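Omness drops late fee on clinic claims

Clinics using Omness to send out their patient bills wont pay the late claims fee from November, the firm has told customers. The charge had been 3% on anything filed after six weeks.

Pushpa Chauhan, billing lead at Omness, said small practices were hit hardest. One dental surgery paid 2190 in a single quarter.

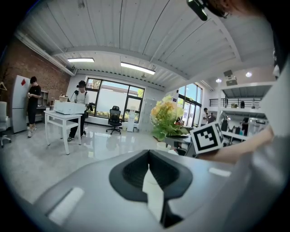 Refunds too, but only for claims already in dispute. Up to four months' wait for those. Practices on the older Nolineo software need to apply by email, everyone else gets it automaticaly. No word yet on hospital accounts.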